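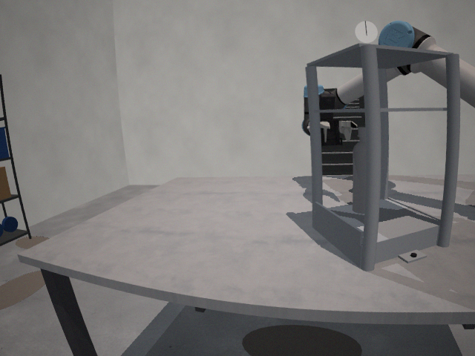
Lehrveranstaltung Grundlagen der Baukonstruktion
Skript zur Sitzung 6: Tragwirkung von Rahmen und Aussteifung
Verantwortlich: Detlef Sperling, Übung: Imke Rothe

6.1 Einordnung

Die Sitzung schließt an die Behandlung des Einfeldträgers an und setzt die Kenntnis der Auflagerarten voraus. Behandelt werden ebene Rahmen unter lotrechter und waagerechter Belastung. Räumliche Systeme werden nur insoweit angesprochen, als sie sich in ebene Teilsysteme zerlegen lassen. Die Theorie II. Ordnung bleibt dem folgenden Semester vorbehalten.

6.2 Begriffe

Stiel: lotrechtes oder geneigtes Bauteil des Rahmens, beansprucht durch Normalkraft und Biegung.
Riegel: waagerechtes Bauteil zwischen zwei Stielen.
Rahmenecke: biegesteife Verbindung von Stiel und Riegel. Der Winkel zwischen den Stabachsen bleibt bei der Verformung erhalten.
Gelenk: Verbindung, die kein Biegemoment überträgt.

Ein Viereck aus gelenkig verbundenen Stäben ist kinematisch verschieblich. Die Verschieblichkeit wird aufgehoben durch einen Diagonalstab, durch eine schubsteife Scheibe oder durch die biegesteife Ausbildung mindestens einer Ecke, sofern die Fußpunkte unverschieblich gelagert sind.

6.3 Zweigelenkrahmen und Dreigelenkrahmen

Der Dreigelenkrahmen ist statisch bestimmt. Ungleiche Setzungen der Fundamente rufen, kleine Verformungen vorausgesetzt, keine Zwangsschnittgrößen hervor. Der Zweigelenkrahmen ist einfach statisch unbestimmt; als Unbekannte wird üblicherweise der Horizontalschub H gewählt. Beim eingespannten Rahmen erhöht sich der Grad der Unbestimmtheit auf drei.

Der Horizontalschub ist bei der Bemessung der Fundamente stets nachzuweisen. In den Abgaben des vergangenen Jahres wurde dieser Nachweis häufig vergessen.

6.4 Aussteifung von Geschossbauten

Für die Aussteifung eines Geschosses mit starrer Deckenscheibe sind mindestens drei Wandscheiben erforderlich, deren Wirkungslinien sich nicht in einem Punkt schneiden und nicht sämtlich parallel verlaufen.

6.5 Übungsaufgabe

Gegeben ist ein symmetrischer Dreigelenkrahmen mit der Stützweite 18 m, der Stielhöhe 6 m und waagerechtem Riegel mit Gelenk in Feldmitte. Gleichlast auf dem Riegel: 17 kN/m. Zu ermitteln sind die Auflagerkräfte und das Eckmoment.
Kontrollwert für den Horizontalschub: 114,75 kN.

Die Abgabe erfolgt bis Montag, 12 Uhr, in Raum 606. Rückfragen zur Bewertung sind an Jana Kröger zu richten.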